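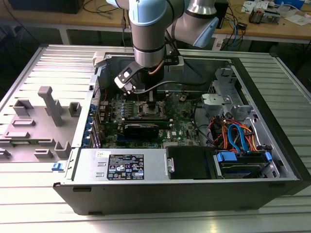
O meu computador tem 14 anos e eu ainda gosto dele. Comprei-o quando vivia em Clivudcombe, numa loja pequena que se chamava Heywood e que já fechou. Paguei muito dinheiro para aquela época e prometi a mim que ele devia durar bastante. Durou. No mês de maio começou a fazer um barulho novo, como de um insecto dentro de uma caixa, e eu tive de decidir o que fazer.

Vivo em Portugal há 6 anos e escrevo em português para praticar, por isso peço desculpa se algumas frases são estranhas. A palavra que aprendi nesta história foi "ventoinha". Antes eu dizia "ventilador" e na loja percebiam, mas sorriam um pouco. Também aprendi "pó" no sentido mais sério da palavra.

Primeiro perguntei o preço da reparação. Na Susis, que fica perto da minha paragem de autocarro, pediram 200 euros para limpar tudo, mudar a ventoinha e a fonte de alimentação. O empregado foi muito simpático, mas disse duas vezes que com esse dinheiro eu já tinha uma boa parte de um computador novo. Eu não queria uma boa parte de um computador novo. Queria o meu, sem barulho.

Então fiz o trabalho em casa, na mesa da cozinha, com um pincel macio de pintar aguarelas e muita paciência. Desliguei o cabo da corrente, esperei um bocado e tirei a tampa lateral. Guardei os parafusos em chávenas de café, uma chávena para cada zona. Parece exagerado, mas na última vez sobrou-me um parafuso e fiquei com ele na cabeça durante semanas.

A ventoinha antiga saiu com dificuldade. A nova, da marca Julis, custou pouco e veio com umas instruções traduzidas tão mal que até eu notei os erros. Senti um certo orgulho nisso, confesso. Montei-a ao contrário, soprava o ar para dentro, e tive de tirar tudo outra vez. Jantei às dez da noite, de pé, porque a mesa estava ocupada.

Agora o computador trabalha em silêncio, ou quase. Continua lento a abrir as fotografias (tenho mais de 3000, de viagens e de gatos dos outros) e já não recebe as actualizações do sistema, o que me preocupa um pouco. Para escrever este blogue e ouvir rádio chega bem. Quando preciso de tratar de coisas do banco, uso o telefone.

Uma leitora perguntou-me no último texto se vale a pena reparar uma máquina tão antiga. Não sei responder em geral. Para mim valeu, e gostei de conhecer por dentro um objecto que uso todos os dias. A fonte de alimentação ficou a mesma, não tive coragem de lhe mexer. Se alguém souber onde se pode entregar a ventoinha velha para reciclar, escreva-me nos comentários, por favor.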